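Riston: the two-compartment gray bin, notes and photos

Welcome! Riston is a small collection of photos and working notes on one piece of shop furniture: a large gray bin, divided lengthwise, that we use for sorting small loose parts. It started as a folder of snapshots to settle arguments about divider angles and grew from there. If you build, patch or re-line bins of your own, I hope you find something useful in it.

Maintained by Periklis Tzanetos, Gosov workshop. Corrections are very welcome — see the end of this file.

What's in the collection

198 photos, in 7 folders, one folder per lining we tried. Each folder has a plain text file called notes.txt with the materials, the order of work, and whatever we scribbled down during use. Some of those notes are long and some are three words. The folder names are the working names we gave the linings, so don't look for a system in them (Khumalo is the name of the street where the first roll of lining came from, and it stuck).

The folders called khumalo and khumalo-b show the same lining before and after the edges were redone. Please treat them as a pair if you are comparing wear.

About the bin

The whole idea is a sloping divider. The rear compartment is the narrower one and holds parts waiting their turn. The front compartment is where the actual sorting happens, and it gets all the scraping, dropping and dragging, so it ages much faster. I love this about it! You can read months of use off the front floor and the slope, while the back walls stay nearly plain.

The bin stands on a tabletop and we clamp it at the sides. Ordinary spring clamps are fine. Put one on each side rim and check them when you change the lining, because a shifted bin means the photos before and after won't line up.

We run a strip along the base of the slope, where it meets the front floor. Thin parts love to hide in that corner and the strip makes it much easier to spot them. It wrinkles with time. We stopped fighting that in April and now only replace a strip when it tears or lifts.
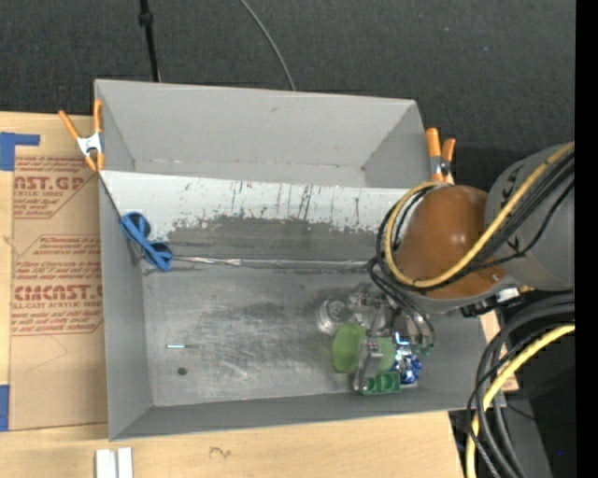

Front compartment and divider, with a blue plastic piece at the left end and a small metallic rod on the floor.

Wear is the most interesting part of the set for me, and the part I get the most mail about. Look at the slope first. The streaks and scratches on the upper band bunch up near the middle, and the lower part is a worn dark patch with a flaking edge. The front floor tells a similar story with its swirling scratches and smudges. If you are picking a lining for your own bin, spend your money on those two surfaces and leave the rest alone.

Wear grades

Every photo has a grade from 1 to 5 in wear.csv. I do the grading by eye, in one sitting per folder, with the earlier folders open beside me.

1: clean, or close to it
2: light scratches, lining whole
3: scratches easy to see, lining still whole
4: flaking or chipping in at least one place
5: time to re-line

A photo gets the grade of its worst surface. That's a blunt way to do it, and I know some of you would prefer a grade for each compartment. So would I. If you'd like to help with a second pass, write to me and I'll send the sheet I use.

Loose parts

parts.csv lists what is lying in the bin in each photo, in everyday words: rod, clip, loop, cap, washer. Color is given where it's clear. Anything I couldn't name is entered as "piece" and I'd be delighted if you can do better. Small dark spots on the floor are left out of the list unless I was sure they were objects.

Known gaps

The folder called flitico is missing 3 note entries. The pages got soaked and I didn't want to fill them in from memory.

Colors drift between folders. The lamp over the table was swapped twice — use the gray side walls to match them up if it matters to you.

No measurements are included yet. I have them on paper and will add a drawing once it's tidy enough for other people to read.

Using the photos

Use them for anything you like, including teaching and your own write-ups. A mention of Riston is appreciated. And if you build a bin with a sloping divider, please send a picture! I keep a page of other people's bins and it's easily my favorite part of the project.

Corrections go to Periklis at the Gosov workshop address in contact.txt. Give the folder name and the photo number, plus the grade or part name you think it should have.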